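Evening Bookbinding Circle at Brilham: Call for Participants

Posted June 29, 2022

We have a few chairs to fill for the fall, and we would love to hear from you, whether you have sewn a dozen notebooks or have only ever wondered what keeps a hardcover together. The circle meets one evening a week from September in the upstairs room at Villanueva Hall, and we are a friendly, talkative bunch who tend to run over time when somebody brings cake.

This season we are repairing old hymnals and school readers from the Dondine collection. There are 581 of them, many with loose spines, and we hope to get through the first 100 before the holidays — though we said much the same last year! You will learn to mend torn pages, sew sections back together and make new cloth covers. Thread, glue and paper are provided, so please just bring an apron.
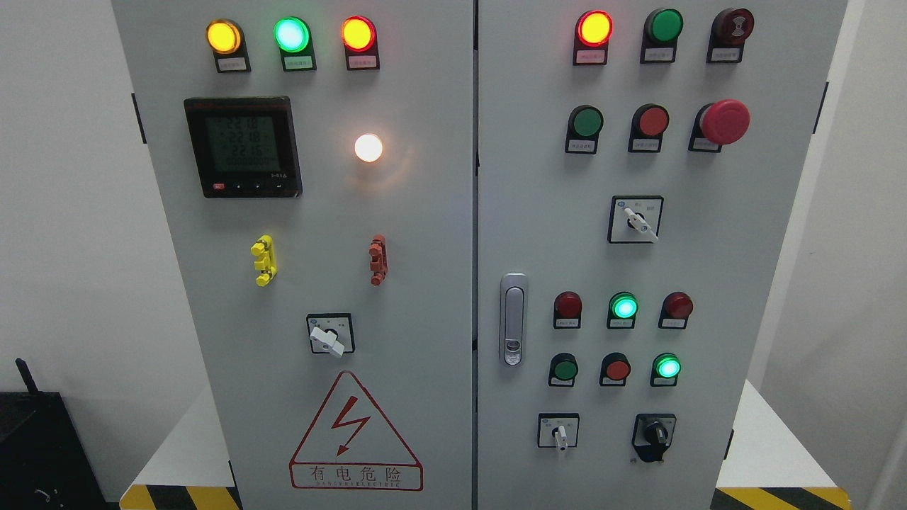 You don't need any experience, only patience and fairly steady hands. There is no fee, but we do ask that you try to come to most of the meetings, as the work is done in pairs and your partner will miss you.

To apply, send us a short note saying a little about yourself and which evenings suit you. Leave it at the Trondberg Street desk, or mail it to Brilham Bookbinding Circle, 997 Trondberg Street.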